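5 min read

Mending by hand – quick tips before the kettle boils

Buttons first as that's what everyone asks about. Double thread, knot the end, two stitches on the spot before the button goes anywhere near. Lay a matchstick across the top while you sew, pull it out after, wind the thread under the button a few times. Coat buttons want a shank or they pull.

Thread length – elbow to fingertip, no more. Longer just tangles and you lose more time than you save. Run it over a bit of beeswax if it's cotton.

Needles. Throw out the rusty ones, I mean it. Sharps for most things, ballpoint for jersey, and a curved needle for anything you can't get behind: sofa arms, lampshades, mattress edges, the lining of a hat. I have 11 in an old mint tin and use two.
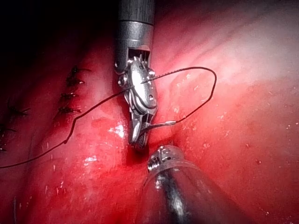

A curved needle and a long dark thread, held in metal jaws.

Roll your wrist with a curved one, dont push. Let it follow its own bend and it comes up where you want. If your fingers slip, small flat pliers. Not the serrated sort, they chew the needle.

Hems: pin from the side seams inwards. Press first. Everbody skips pressing. Catch one thread of the outer cloth per stitch and keep it slack, or it puckers on the right side.

Socks – darn while the hole is small. Dorothy Mottram, who taught me, used a lightbulb inside the heel. I use a Jusamard mushroom from the market, 32 pence, still going.

Knots you can trust: wrap the thread round twice before pulling down, then once the other way. Pull flat, not up. Dark thread shows the loops better, so practise with that on pale scrap. 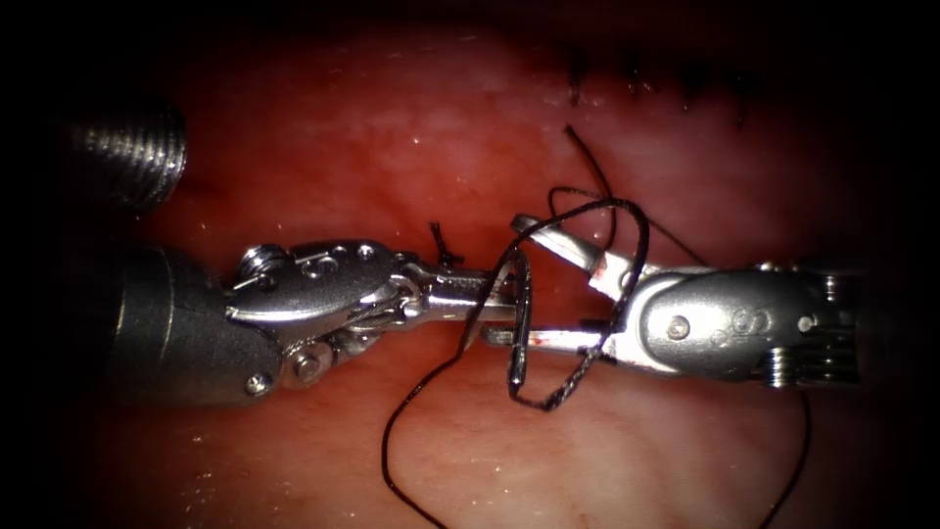

Slippery thread (nylon, polyester) wants one extra throw and a longer tail. Trim once it's sat flat, a few millimetres left. Short tails undo in the wash, ask my December curtains.

Keep a scrap bag. Label it by fabric if you're that way inclined, I'm not. Jeans knees get patched from the inside, edges left raw, zigzag over. Wash the patch first or it'll shrink and drag the knee with it.

Scissors: one pair for cloth, hide them from the family.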